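The Cell That Ties the Bow

At half past six in the morning the only sound in the packing hall of Gonda is a small fan inside a control cabinet. Narayanan Annamalai puts down his coffee, wipes the table of the ribbon cell with a dry cloth and sits down in front of the screen. Gonda ships artificial bouquets, and most of the work is still done by hand. The ribbon is now the job of a two-finger gripper, with a small camera at the wrist, and Narayanan is the person who keeps it working.

He came from Zisitz, the company that built the cell, and he was supposed to stay for 7 weeks. That was in November of last year.

"A box is always a box," he told me. "Ribbon has a new shape every time you let it go."

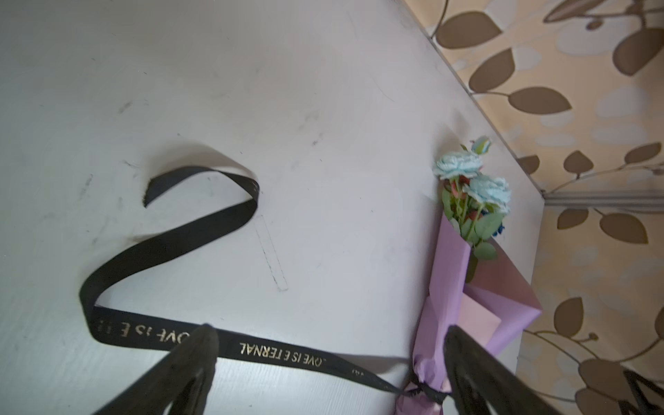 Why does the cell need setting up again so often? Satin is slippery, and the rubber on the fingers becomes smooth with use, so a grip force that was right last month is too weak today.

The first task is the fingers. Narayanan takes off both pads, cleans them with alcohol and looks at them under a lamp. A pair is allowed 1000 ties and then it goes in the bin, also when it looks good. After this he closes the fingers on a steel gauge and corrects the zero point. The fault log is next. When I visited it stood at line 2642, and he had read every one of them.

Most lines say the same thing: ribbon lost near the knot. The approach is the difficult part. One finger must come down between the ribbon and the paper, close to the place where they meet, and it must not push a hole in the wrapping.

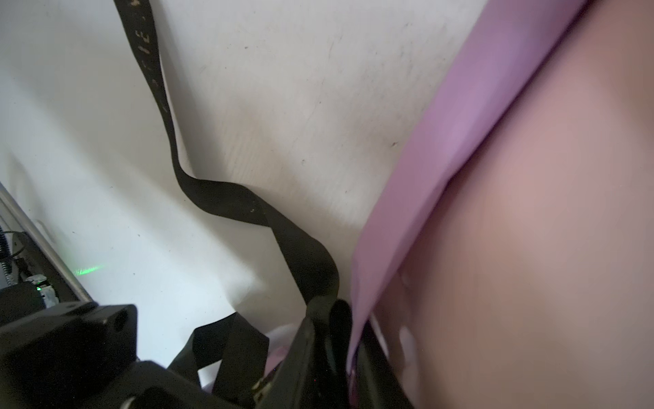 Teaching the grip

Busisiwe Moodley tied bows by hand for many years before she moved to the cell. She is the one who decides if a grip is good. Narayanan moves the arm slowly with a hand control, and she watches the camera picture and says "lower" or "stop" — sometimes a little louder than necessary.

They repeat each new position 200 times before it is saved. It is slow work, and Marthinus Du Plessis, who plans the shifts, would like it to be faster. Busisiwe does not agree with him. A crushed neck on the bouquet comes back from the customer, she says, and then it costs two times.

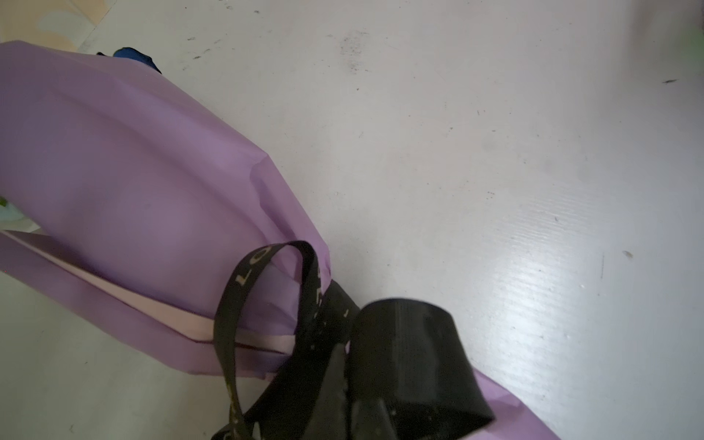 Reading time: 2 minutes

The camera has its own troubles. Purple wrapping is shiny, and under a strong lamp the software can take a bright fold for an edge. Black ribbon has the opposite problem, because the gold letters are sometimes the only thing the camera can follow. Lindiwe Mabuza wrote the program that looks for them. It does not read the words. It looks for a row of light marks on a dark band, and from this it guesses which way the ribbon is turned.

When the guess is wrong, the arm goes back, waits and takes another picture without the fingers in the way. Lindiwe keeps the bad ones in a folder and goes through them after lunch.
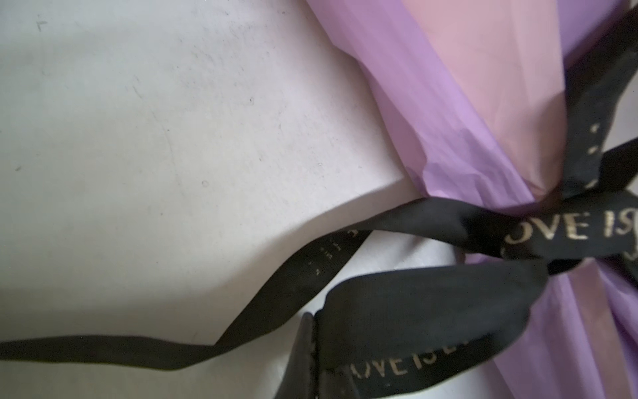

What still goes wrong

Long tails are the worst. They twist on the table, and the camera loses them where they stand on the edge. The team tried a softer pad from Destik, which held better but left marks on the satin, and they went back to the old one. For the next change, Jacobus Buthelezi from maintenance wants to move the lamp lower and to the side. He has already made the bracket, and it is lying in his drawer until the cell has a free afternoon.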